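Snack sorters wanted, part-time, through the end of February
Ccori Pantry Services, Huvutthorpe

We stock the break rooms of Huvutthorpe with snacks. This sounds like a job that does itself, and for a while we ran it that way. The result was an office full of accountants who received fruit chews and nothing else for most of a month, and a very long email. We now sort things properly, in bins, before anything leaves the building, and we would like to hire two more people to help.

The job

Snacks reach us in mixed cartons. You take a carton to a table, tip a manageable amount onto the mat, and put each packet into the bin where it belongs. Small packets stand upright in clusters so that the next person can see what there is. When a bin is full it goes to the packing shelf and you start on an empty one. A normal shift gets through roughly 3,000 packets across the whole room, and the Grisdale route alone takes 738 a week, most of them eaten by the second morning as far as we can tell.

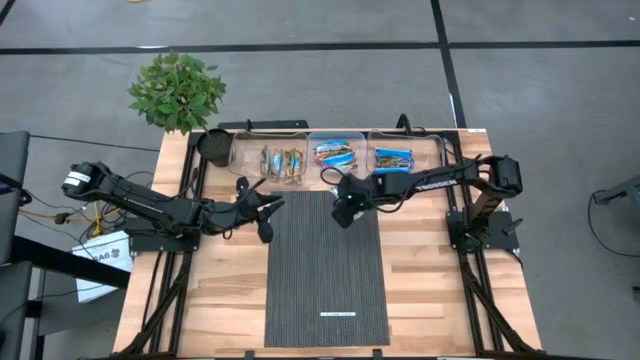 You will also check dates, pull anything crushed or split, and keep the bins clean. They are clear plastic, and they show every crumb and thumbprint you have ever been responsible for. Wipe them down at the end of the shift with the blue cloths. The green cloths are for the sink and we do feel strongly about it.

Larger wrappers and bars are sorted by the nutrition label, because several of our clients have rules about nuts, and one of them (Plonurow, fourth floor) has rules about nearly everything. The Plonurow list is taped inside the supply closet door. It is 117 lines long. You don't have to memorize it, though people have, and they are not always fun at lunch. 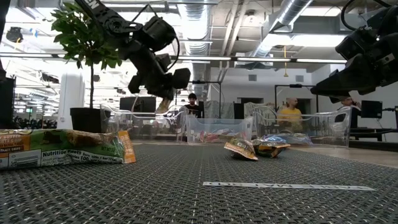 Snack bags on the mat and three clear bins, with a plant at the left.

Who we're looking for

Someone who can stand or sit at a table for four hours and still care which bin a packet goes in. Good eyesight, with glasses or without, as some of the print on these things is tiny. You should be able to lift a full carton to table height. No experience needed - if you have ever put away somebody else's groceries and been right about where the crackers go, you're ahead of most of us.

If you have a serious nut allergy, please don't apply for this one. We have route and desk openings most months and would be glad to hear from you about those.

Hours and pay

Shifts run 8:30 a.m. to 12:30 p.m. or 1 p.m. to 5 p.m. Pick one and keep it. Pay is hourly, a little above what the warehouse next door offers, and they know it. There is a paid fifteen-minute break. You may eat from the reject box during the break, within reason, and away from the tables. A previous hire tested the phrase "within reason" and we have since bought a smaller box.

Parking is free behind the building. The bus from Grisdale stops across the road and is usually late, so tell us if that's how you're coming and we'll go easy on the start time.

How to apply

Send a short note to the Ccori front desk, or drop one off in person before 4 p.m. Tell us which shift you want, when you could start, and whether you've done any sorting or packing work before. A resume is fine but we won't be offended by a paragraph. Everyone we interview does a twenty-minute trial at the table, paid, with one mixed carton and a set of empty bins. Wear comfortable shoes.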